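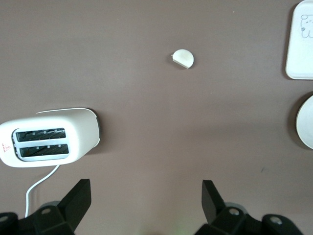 **Reviews / Civic Tools**

# Paju 2: a disclosure tracker for legislators' pay and allowances

Feb 20, 2021

Paju is a desktop program for collecting, sorting and comparing public records of what elected officials are paid. It reads salary schedules, allowance claims, travel refunds and office budgets, and puts them into one table per member. Version 2 was tested over several weeks on the published records of the Brakulberg regional assembly, which has 53 members and a disclosure rule that leaves most of the format up to each office.

That last point matters for anyone thinking of buying it. The hard part of this work is rarely the arithmetic. One office files a clean spreadsheet, the next files a scan of a typed page, and a third lumps housing, phone and staff meals under "constituency costs." A tool in this class should be judged on how it handles the third kind.

## Setup

Installation is plain. The program asks for a folder, a currency and a fiscal year start, which for Brakulberg is March. Changing the fiscal year later means rebuilding the whole index, and the warning for this is a single gray line at the bottom of the window. It should be a dialog box.

Import rules are written in a small form with a field name on the left and a match pattern on the right. The patterns accept wildcards but not full regular expressions. For most schedules that is enough. For the assembly's older travel claims, where the date and the amount sit in one cell, the file had to be split by hand before import.

## Reading the records

Spreadsheets and text PDFs came in without trouble. Scans are another matter. The text recognition is good on printed figures and poor on anything stamped over. Decimal points were lost often enough that every scanned page needs a check against the original. Paju does keep the page image beside the extracted row, so the check is quick once the habit is set.

Categories are where the program earns its price. Each line can hold 2 labels: the one used by the office that filed it, and the one assigned by the user. Reports can be run on either. A reader who disputes how a claim was classed can see what the filer called it — and that alone settles most arguments.

Unclassified lines go to a holding list and stay out of the totals. The totals page does not say so. A member whose whole file is sitting in the holding list shows a total of zero, with no flag. This is the most serious fault in the program. Anyone publishing from it should export the holding list along with the report, every time.

## Comparing members

The comparison view sorts by total, by category or by change from the prior year. It can also separate leadership posts from ordinary seats, which is needed in any chamber where committee chairs and presiding officers draw extra allowances. The post table has start and end dates, so a member who held a chair for part of the year is split correctly.

It does not handle shared costs well. A car pool assigned to a party group has to be entered as its own "member" or divided by a fixed ratio. The first choice clutters the list. The second implies a precision that the records do not support. For this test the car pool was entered separately.

## Compared with Folen

Folen covers much of the same ground in a browser and is easier for a group to share. Its scan reading is a little better. It has only one label per line, though, and it overwrites the original wording when a line is reclassed. There is an edit log, but it is kept apart from the report and does not export with it. For internal work this may be fine. For anything that will be challenged in public, Paju's method is safer.

## Limits and export

The standard license stops at 1000 source documents per project. A full assembly year went past that before the travel claims were done, and the project had to be split. Merging two projects is supported in the larger license only.

Export is to CSV, PDF and a static web page. The CSV is well formed and carries the source page number for each row. The PDF breaks long category names in the wrong place. The web page is usable but loads every row at once.

Brata, the publisher, answered one support request during the test, on currency rounding. The answer was correct and came with a settings change that fixed the problem.

## Verdict

Recommended for newsrooms and watchdog groups that already check records by hand and want to keep the filer's own wording. Not recommended for unattended use until the zero totals are flagged. Buyers with mostly scanned files should try the demo on their worst batch first.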